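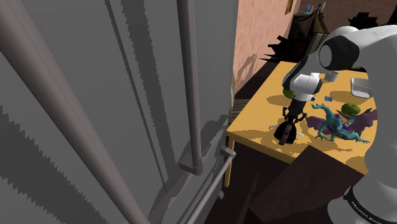

4.3 Rewetting behaviour of dried gouache

Manufacturers agree that gouache left to dry in the well can be brought back with water. They are less forthcoming about how much water, how long one waits, and what the painter is meant to do in the meantime. We therefore dried measured beads of paint from three ranges (Indberg, Wikora and Trellwood) on glazed porcelain and left them in a cupboard until February, a protocol that will be familiar to anyone who has owned a paintbox.

Each bead was then wetted from a pipette and worked with a synthetic round, always by the same operator (Nuttall, whose patience is treated here as a constant). A bead was scored as recovered when it gave an even stroke on hot-pressed paper with no visible crumbs. Of the 767 beads prepared, 400 recovered within the first wetting. A further 100 recovered on the second, most of them earth colours. The remainder were scored as failures, though Rajput maintains that several would have come good with encouragement.

The Indberg beads cracked early and cleanly, and the fragments softened without trouble. Wikora beads kept their shape, accepted water politely and gave almost nothing back; the ultramarine in particular lifted as a thin tint over a core that could be flicked across the studio. Trellwood sat between the two. Its opaque white recovered well but dried chalky a second time, and rubbed off on the sleeve of anyone who leaned on the sheet, which included two of the authors.

We attribute most of the spread to the proportion of humectant in the binder. This is an inference. None of the makers would disclose a recipe, and one answered our inquiry with a colour chart. Additions of honey solution, as Whitlock suggested in her earlier workshop notes, improved recovery in the Wikora blues and also attracted ants, so that part of the series was stopped.

Results for the cadmium hues should be read with care. Inskip's batch was dried beside a radiator and Mottram's was not, and the difference between the two sets is larger than any difference between brands.

Figure 2. Rendered view of a light wooden tabletop with a silver fork partly beneath a black looped object.

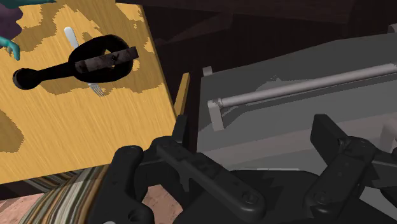
4.4 Opacity after a second drying

Recovered paint was brushed over a printed black bar and left flat overnight. We had expected some loss of covering power and got it. Yellow ochre was the exception in all three ranges, covering the bar as thoroughly the second time as the first. The lemon yellows had covered poorly from the tube and continued to do so.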